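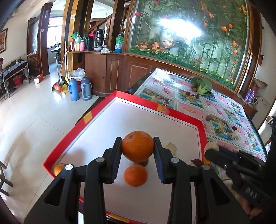 Can you even do a bar crawl with more than ten people, a reader asked last month, without losing half of them by the third stop? Yes. Did it in June, 27 of us, downtown Stistmont, everybody still there at the end. Quick version of how, typed between other things.

## 1. Pick a short route

Four bars. Five if they're next door to each other. Draw it on a map and check the walk between each one. Ten minutes max, less if it's cold.

Ours was Imix, then Tkachuk, then the place on the corner with no sign, then Boron. All on one side of the main road so no crossing it in a herd.

Start at the biggest place. People show up late and you need somewhere to stand.

## 2. Call ahead

Don't use the online form. Most of them cap out at eight seats and then you get an auto reply and nothing else. Phone, mid afternoon, when it's quiet. 3 p.m. is good.

Ask:

- can you take a group this size, standing is fine
- is there a minimum spend
- one tab or seperate
- when does the kitchen close
- anything on that night (trivia, band, private party)

Write down who you talked to. Call again the morning of.

## 3. Sort out the money first

This is the part that goes wrong. We collected $40 a head up front, sent to one person, and that covered a first drink at every stop plus snacks at Tkachuk. Anything extra you buy yourself at the bar.

No money by the deadline, no spot. Be strict about it. I let a couple of people slide the first time and ended up $214 short, which I did not get back.

Tip on each round before you leave, not at the end of the night.
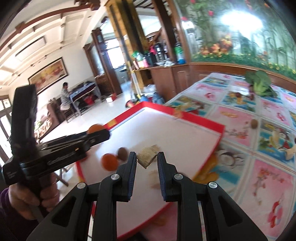 We tried the up-front thing and the non-drinkers felt ripped off, one commenter wrote under the last version of this page. Fair. Fix: two prices. Ask who's not drinking when you send the invite, charge them less, and tell the bars so there's something better than flat soda. Boron does a decent ginger thing.

## 4. Set times and stick to them

An hour per bar, plus the walk. Put it all in one message:

- 6:00 Imix
- 7:15 Tkachuk
- 8:30 corner place
- 9:45 Boron, stay till whenever

Send that the day before and pin it. Late people can skip ahead to the next stop and you don't have to stand on a sidewalk answering your phone.

Give a ten minute warning before each move. Loud. Then a five. Then just go.

## 5. Have 2 people in charge

One at the front who knows the way. One at the back who checks the bathrooms and closes out. Swap halfway so the back person gets to talk to someone.

## 6. Food

Do it at the second stop, no later. Fries, wings, whatever comes out fast. Order it when you call, for ten minutes after you arrive. Kitchens in Stistmont shut earlier than the website says, Imix especialy.

## 7. Getting home

Look up the last bus before you go. Put it in the pinned message. End somewhere a cab can actually pull over, the street outside Boron is OK but the alley side isn't.

Will add a rain plan when I get a minute. For now: same route, umbrellas, skip the patio.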